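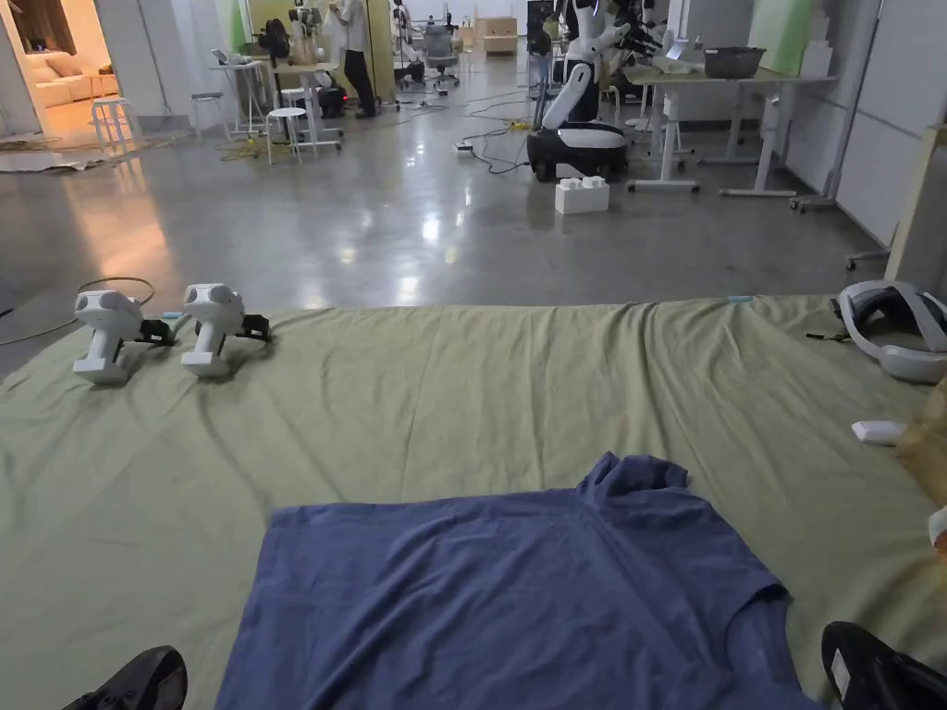 Blue T-shirt on a green sheet

Vornard Community Television: Frequently Asked Questions
Last updated July 28, 2026

What is Vornard?
A small television channel. We make local news, a weekly discussion program, council coverage and a cooking show that has outlasted three sets of studio lights. We broadcast over the air to the Oledau area and stream the same thing online, with a short delay that lets us pretend to have editorial control.

Is it really a TV channel or just a website?
Really a channel. We have a license, a transmitter and a very large electricity bill. The website came later and gets more compliments.

How do I find you on my set?
We're on channel 8. If your television skips from 7 to 9, run a channel scan from the settings menu and wait for it to finish. People tend to give up near the end, when the bar stops moving. It is still working. Leave it alone and make a sandwich.

Are you on satellite?
No. Carriage on a satellite package costs more per month than our entire news desk. We asked once and the person on the phone was very kind.

I can get you in the kitchen but not in the living room. Why?
Move the antenna. If that doesn't help, move it back and try the window. The signal comes from the Dresier mast, north of town, so anything on the south side of a brick house has a harder time. We can't adjust the mast for individual living rooms, although we do get the requests.

How many people watch?
On an ordinary evening roughly 2,000 households. The biggest audience we ever had was for the council meeting about parking permits, and we have been chasing that high ever since.

Who pays for all this?
Members, mostly. At the last count we had 1,625 of them. There is also a yearly grant and a little advertising. The accounts go up on the website every August, and they are exactly as exciting as you'd think.

Do advertisers get a say in what you cover?
They get thirty seconds and a polite invoice. The sales desk doesn't see the news running order before it airs. A furniture store did once pull its spots after we reported on its delivery times. The store came back. The sofas, as far as we know, are still on their way.

Who decides what goes on The Mulder Hour?
The editor of the program, Sanne Van Rooij. Topics are picked at a Monday-morning sort of meeting that has never once been held on time. You can suggest a subject through the contact form, and suggestions do get read. "Everything is worse now" is a popular one, but we find it hard to book guests for.

Who is Mulder?
The Mulder Building, where the studio is. Viewers keep writing to Mr. Mulder to tell him he has improved a lot since the early shows.

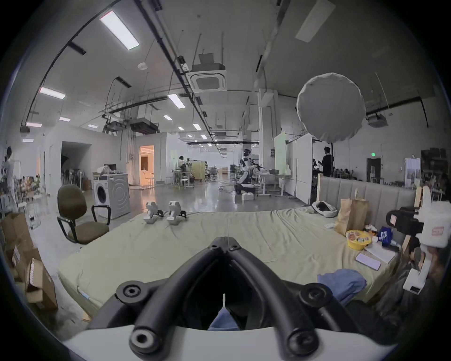

Can I be in the audience?
Yes. The discussion program is recorded in front of a small audience and seats are free. Book through the website and bring the confirmation, printed or on your phone. Doors close ten minutes before recording, and they do close. Please avoid narrow stripes, which shimmer on camera and make the director sigh into everyone's headset.

Can I ask a question during the recording?
That's what the second half is for. Keep it short and try to have it end in a question mark. The host will help you find one if necessary.

I was interviewed in the street. When will I be on?
Possibly never. We film more people than we can use, and the edit is often finished an hour before the bulletin. If you were good, you'll be on for six seconds. If you said something very long and very fair, you have our apologies.

Can I ask you to take my interview down?
You can ask. Write to us with the date of the program and your reasons. We rarely remove something that was accurate and recorded with your agreement, but we do look at every request, and safety concerns go to the top of the pile. Having since changed your mind about the bypass is not a safety concern.

You got something wrong. What do you do about it?
Tell us, with the program and the time if you have them. Factual mistakes are corrected in the next bulletin and noted under the online version. We don't quietly swap the clip and hope. If you're unhappy with our answer, ask for the complaint to be reviewed by someone who didn't work on the story. At a station this size that can take a few days.

Why do you give airtime to people I disagree with?
We get this one from all sides, often about the same episode. During election periods we keep a log of speaking time for each candidate, and you may request a copy.

Can I buy a recording?
Programs from the past two years are free to watch online. Older ones sit on tape, and there are more than 1,000 tapes. Some are labeled. Send us a title or a date and we'll look, but allow a few weeks.

May I use a clip in a school project?
Yes, with credit. For anything commercial, write to us first.

Do you have subtitles?
On all recorded programs, yes. Live bulletins have automatic subtitles, which are mostly right and have their own ideas about local street names. The corrected version goes online the next morning.

Are you hiring?
Openings are listed on the jobs page. If the page is blank, there aren't any, and we haven't hidden them somewhere better.

My question isn't here.
Use the contact form or call the front desk during office hours. If it's about parking permits, the full meeting is online. All four hours of it.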